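Why does my custard go grainy when I follow the recipe exactly?

Posted by Pylyp Skoryk in Desserts & Baking
1,079 views, 8 people have this problem too

My mother-in-law makes a vanilla custard that her whole family talks about the way other families talk about a dead war hero. I have her recipe, in her handwriting. Whole milk, egg yolks, sugar, vanilla, a pinch of salt. I have made it four times and each time I have produced a pan of sweet scrambled eggs.

I heat the milk until it steams, pour it slowly over the yolks and sugar, put everything back in the pan and stir. It stays thin for ages, I get nervous, I turn the heat up a little, and then it goes from soup to gravel in the time it takes to look for a spoon. I have a heavy pan (a Rosenthal, a wedding present, so there's no blaming the equipment without causing a second argument). She says I'm "stirring it unhappily." I would like a more technical diagnosis before she comes to stay in September.

Also, can the gravel be saved? I've been eating it standing up, over the sink.

mapleandrye
Top contributor, 1,415 posts

You diagnosed it yourself in the middle of paragraph two. You get nervous and turn the heat up. Yolks start to thicken somewhere in the 160s Fahrenheit, and with sugar and milk in there you have until the low 180s before they clump. At low heat you'll drift through that range with time to spare. At medium you'll visit it briefly on your way to breakfast.

Buy an instant-read thermometer. Mine is a Votow, it cost less than the eggs I'd ruined by then, and it beeps at me in a tone I've come to respect. Take the custard off the stove at 175. It will look too thin. Pour it through a strainer into a cold bowl right away, because a heavy pan holds its heat and will go on cooking your custard after you've turned the burner off and congratulated yourself. It thickens a good deal more in the fridge.

Use a flat-edged spatula and keep scraping the bottom and the corners. A whisk just makes foam, and then you can't see what's going on.

As for the gravel: if it's only slightly grainy, get it off the heat, add a splash of cold milk and run a stick blender through it for twenty seconds. It won't be quite as silky but it will pass in dim light. If it has turned into actual curds floating in water, you're making bread pudding now. Tell people that was the plan.

bettys_other_oven
845 posts

Agree with all of that except the thermometer, which I think is a crutch, although I'll admit I've been making custard since before they were affordable. Dip a wooden spoon, run your finger across the back of it. If the line stays put, you're done. If it closes up, keep stirring.

What I'd really tell you is to cheat. Whisk a teaspoon and a half of cornstarch into the yolks and sugar before the milk goes in. It makes them a lot harder to curdle and you can't taste it at that amount. My guess is your mother-in-law does it too and left it off the card. My own grandmother's pie crust recipe was missing the vinegar for thirty years, and she went to her grave in Ranham looking pleased about it.

Serve it cold in small cups with a few berries on top and not one person will ask about your technique.

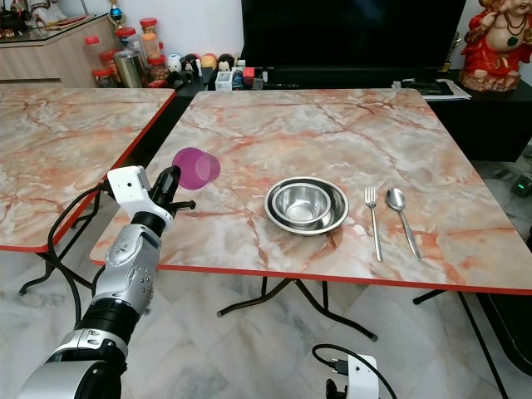 jekex_fan_22
New member, 3 posts

i just use the Jekex packet mix, never had a problem. you do have to like the taste of yellow

More in Desserts & Baking

Can I freeze leftover egg whites, and will I ever use them?
Pie crust shrinks in the pan every single time
Vanilla paste or vanilla extract for ice cream?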